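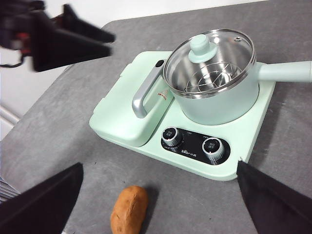
**Open Day at the Terkent Robotics Laboratory**

The Terkent laboratory received visitors on 11 June 2022 for its annual open day. Nesrin Erdem, head of the manipulation group, welcomed guests and introduced the program of 7 demonstrations.

The kitchen station drew steady interest throughout the afternoon. Two arms share one table and are given a household cooking task using an electric cooker and a sweet potato. Dr. Erdem explained that glass lids are difficult for the system because they reflect overhead light.

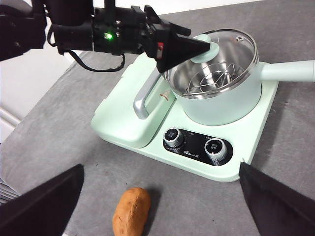

*One arm grips the lid knob at the kitchen station.*

Gönül Sezer of Findis spoke on data sharing between the two institutions. The joint collection now holds 2,392 recorded trials, of which 1,684 have been reviewed.

Groups of up to four may request a laboratory tour beginning in September. Requests should be sent to the Terkent front office.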